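Repair Data Belongs in the Drawer With the Appliance

Small electrical appliances are sold with a warranty card, a safety leaflet and a quick-start sheet. Almost none are sold with a wiring diagram. The omission is recent enough that older technicians remember the alternative: a folded sheet glued inside the base plate, showing the heating circuit, the thermal cutoff and the rated resistance of each element. A person with a meter could work from that sheet. A person without one could hand it to somebody who had a meter.

My position is that a service sheet should be a condition of sale for any mains-powered household appliance above a modest wattage. I do not mean a web portal or a dealer login. I mean a printed sheet, inside the product, that stays with it when it changes hands.

The usual objection is cost. A single printed sheet, one color, two sides, costs very little at production volume, and the manufacturer has already paid for its contents. No heating product goes into production without a schematic, a parts list and a set of test values. The factory uses them on the line every day. What the buyer is being refused is a copy.

The second objection is liability, and it deserves more care. Manufacturers argue that a published diagram invites unqualified people to open live equipment. The argument assumes that people without a diagram leave the equipment closed. In eleven winters of bench work I have seen little to support that. I have seen cutoffs bridged with household wire, elements joined with solder that could never survive the operating temperature, and ground leads tucked back into a case and left unconnected. Each of these was done by a person who had opened the product anyway and was guessing. A sheet stating that the cutoff is a safety part, giving its rating, and saying that it must be replaced with the same type would have prevented at least the first.

There is also a difference between access and encouragement. Building codes are published. Brake torque values are published. We do not treat their publication as an instruction to the untrained.

The third objection is that the market has moved on. A low-cost kettle or toaster is replaced when it fails, the reasoning goes, and a service sheet for a product that will never be serviced is waste paper. I find this the weakest of the three, although it is the one I hear most often. Products are not serviced partly for the reason that the data is missing. A shop quoting for an unknown unit has to charge for the time spent tracing the circuit. That time often exceeds the time needed for the repair. The quote then exceeds the price of a new unit, the customer declines, and the refusal is recorded as proof that there is no demand.
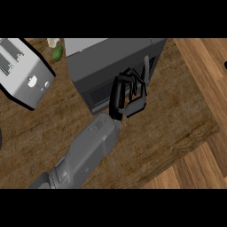 Vol. 18, No. 3

Consider what tracing involves in practice. The technician removes the crumb tray or base, finds the fasteners, some of which will be of a type chosen to discourage removal, and separates the shell. The conductors are usually all the same color, or colored according to whatever reel was on the machine. Components are marked with a supplier code that leads to a distributor that has dropped the line. Resistance is measured cold and compared with a value inferred from the rating plate. If the product has a control board, the relay is identified by its footprint. None of this is difficult. It is slow, and it is repeated from the beginning by every shop that receives the same model.

Our shop began keeping its own sheets for this reason. The file now holds 1018 entries, each drawn by hand and checked on a second unit where one was available. Modupe Okoro, who runs the Fukbridge bench, keeps a parallel set for floor-care products, and we exchange copies each February. Between us we cover a fair share of what comes through the door. We also duplicate, badly, work that a draftsman finished before the product left the factory.

Errors are the part that concerns me. A hand-traced sheet carries the errors of the person who traced it. We found one last year in which two thermostat leads had been transposed, and it had been copied twice before the fault was noticed. The repair was safe in each case, but only by accident of the layout. A manufacturer's sheet, under revision control, with a model number and a date, would not be perfect. It would be correctable at the source, and the correction would reach everyone.

Some firms have shown that the thing can be done. Drirkeva has put a sheet under the base of its immersion heaters for as long as I have handled them. The print is small, the symbols are a mixture of two standards, and the parts numbers do not always match the catalog. It is still the quickest heater to diagnose in our trade. Flendo supplied diagrams on request until it moved its support desk, after which requests went unanswered. Lam sells a service manual on a subscription, which suits a fleet operator and is of no use to a household with one failed iron.

The subscription model is worth a paragraph of its own. It is presented as openness, and in a narrow sense the information is available. But the price is set for organizations, the license forbids keeping a copy after it lapses, and the documents are withdrawn when the model leaves the range. Appliances fail mostly after they leave the range. A sheet that expires before the product does is poorly matched to its purpose – a printed one, glued inside the case, has no such difficulty.

Koen Verschueren has argued in these pages that a code on the rating plate, linked to a public archive, would serve better than paper. He is right that an archive can hold more. Exploded drawings, firmware notes and test procedures will not fit on one sheet. I would accept both. I would not accept the archive alone, for the plain reason that plates wear and links fail. Of the product links we tested for the last newsletter, too many led to a sales page for a successor model.

What should the sheet contain? At minimum, the schematic with conductor colors as fitted; the cold resistance of each element, with tolerance; the type and rating of every fuse and cutoff; the ground path and its maximum permitted resistance; and the order of disassembly, including the location of hidden clips. The last item is omitted from nearly every proposal I have read. It is the one that would save the most shells from being cracked.

A threshold is needed so that trivial products are excluded. I would propose a rating rather than a price, as prices drift. Anything that heats, and anything with a mains motor, should be included up to 3000 watts. Above that, most equipment is hard-wired and falls under installation rules that already call for documentation. Battery products raise separate questions about cell chemistry and pack design and should have a rule of their own.

Enforcement could be light. Import paperwork already lists the leaflets packed with each unit, and one more line would suffice. A product found without its sheet would be treated in the same way as a product found without its safety leaflet. The inspectors know the procedure, and the boxes are already being opened.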